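Print this article | E-mail this article
Shares: 137 | Comments: 10

Flumow wrist camera fault: what went wrong in the simulated pick tests

5/27/24

The Flumow test program at Jeltdale was stopped for nine working days this month after a fault in the grasp check let a simulated arm report picks it had not made. No hardware was involved and no one was at risk. The fault is reported in this issue because the same grasp check was scheduled to go onto the Van Beek palletizing cell in November, where a false pick report would have a different cost.

Background

Flumow runs each candidate grasp in simulation before it is released to a physical cell. A virtual camera is fixed to the wrist, behind the gripper. The grasp check uses two inputs: the finger position, read from the joint state, and a classifier that looks at the wrist view and returns "held" or "not held." Both must agree before the arm moves to the place position.

In the April build the two inputs were put behind a single function call. The change was made to shorten the control loop. It passed review and it passed the unit tests.

What happened

The overnight batch consisted of 457 pick attempts on plain cartons in a plain bin. The log recorded 457 successful picks. The place station recorded 279 cartons. The difference was not caught by the batch script, which compared attempts with reported picks and did not read the place count at all.

The mismatch was found the next morning by the operator on duty, who opened the place log for an unrelated timing question. A stop was put on the build within the hour. All grasp results produced since the April change were marked as unverified.

Cause

Two defects were present, and each hid the other.

The first was in the function call. When the joint state message arrived late, the function reused the last valid finger position. In many attempts the last valid position came from the previous carton, with the fingers closed to carton width. The check therefore read a closed gripper while the gripper was open.

The second was in the classifier. It had been trained on wrist views in which the background was a textured floor or a printed bin liner. The test bin had neither. Its surfaces were rendered in flat color with no pattern. With an open gripper over a flat surface, the classifier tended to read the area between the fingers as the face of a carton filling the gap, and returned "held" with high confidence. Carton faces in the training set were mostly plain and brown or tan, which made matters worse.

Either defect alone would have produced a disagreement between the inputs, and the arm would have stopped and retried. Together they produced agreement on a wrong answer.

A contributing factor was the scoring of the classifier. It had been accepted on overall accuracy across the full validation set. That set contained very few views of an open gripper against an untextured surface, so a high error rate in that one condition had almost no effect on the total.

Corrective action

The following changes are in the current build.

1. The joint state and the classifier result are again read by separate calls. Each carries its own time stamp. A message older than one control cycle is rejected, and the attempt is logged as "no data" and retried once.

2. The finger position must show a full open-to-closed movement within the current attempt. A closed reading without a recorded closing movement is treated as a fault and stops the arm.

3. The batch script compares three counts: attempts, reported picks and placed cartons. Any difference between the second and third ends the batch.

4. The classifier has been retrained with views of the open, empty gripper against plain surfaces in several colors, including views where two surfaces meet at a straight edge behind the fingers. Results are now scored separately for each background type, and each type has its own pass limit.

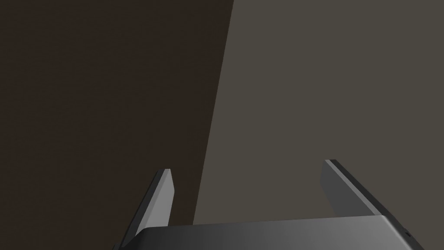 Status of earlier results

Grasp results from builds before April are not affected. Results from the April build are being rerun in order of release date, beginning with those intended for the Van Beek cell. Sites that have received a grasp file from the April build should not load it. If the file is already loaded, remove it and return to the previous version. The build number is in the first line of the file header.

The Domell conveyor line uses a vacuum tool with a pressure switch and does not call the grasp check. No action is needed there.

Open points

The late joint state messages have not been fully explained. They appear in clusters, usually when the simulation host is writing a large log to disk. Moving the log to a separate drive reduced them but did not remove them. Work on this continues, and the one-cycle limit stays in place whatever the outcome.

The release of the grasp check to the Van Beek cell is on hold. The November date has not been withdrawn, but it now depends on a clean run of the full batch on the current build, followed by a supervised trial at reduced speed with the cell guarding closed. During that trial the pick count will be checked against a light barrier at the place position, which is wired independently of the robot controller.

Sites that run their own batch scripts should check whether the script reads a count from the place side. If it reads only what the arm reports, it has the same gap.

Print this article | E-mail this article

Related items

Domell conveyor line: pressure switch replacement schedule
Van Beek palletizing cell: guarding inspection completed
Reading the header of a grasp file
Jeltdale test hall: change to overnight batch hours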